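Jerklow Residents' Association
Minutes of the General Meeting, 2019-08-09

Present: Édgar Inga (chair), Yhon Arboleda (secretary), and residents of both buildings.

1. Minutes of the previous meeting
The minutes were approved with one correction to the spelling of Kpodo Court.

2. Storage rooms
Mr. Inga reported that the shared storage rooms would be repainted in September. Residents were asked to remove their belongings before work begins.

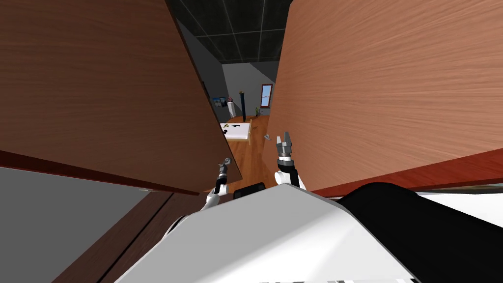
Unlabeled items will be moved to the basement of Wiltora House and held there for 16 days. A resident asked whether bicycles were included. The chair confirmed that they were.

3. Doors and locks
Mr. Arboleda presented a quote from Ovby for the repair of interior doors. The meeting agreed to spend up to $200 on replacement parts. Lost keys will continue to be charged at $40 each. 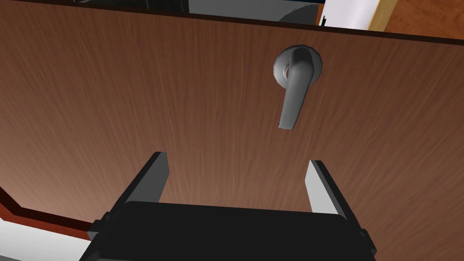
Item 3: Lever handle on wood-grain panel.

4. Parking
The motion to mark 2 visitor spaces by the east gate was carried. Mr. Inga abstained.

5. Any other business
A request for later laundry hours was deferred.

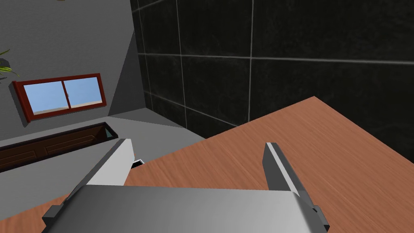

Gripper with two parallel fingers, open.

The meeting was adjourned. Minutes taken by Yhon Arboleda.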